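Hutchins diners asked to bring back the plates

The Posto, the only restaurant in Hutchins with cloth napkins, is missing a lot of dinnerware and would like it returned, no questions asked.

The restaurant opened in March with 2,000 pieces of patterned china ordered from Wullska. By last Tuesday the dinner plates were running short enough that the lasagna went out in soup bowls. Management blames admiration – the plates, it says, are "the right size for a coat."

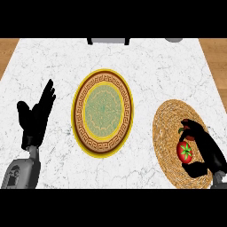 A decorative plate with a Greek key border.

Replacements cost $20 each and take 10 weeks to arrive, so the Posto is trying kindness first. A box has been placed by the side door on Zedov Street, where plates may be dropped off after dark. Anyone who returns one gets a free dessert, served on paper.

So far the box has taken in 6 plates, two of them from a different restaurant. The Posto says it will keep those until somebody asks.

The box stays out through the end of the month. Saucers are also welcome.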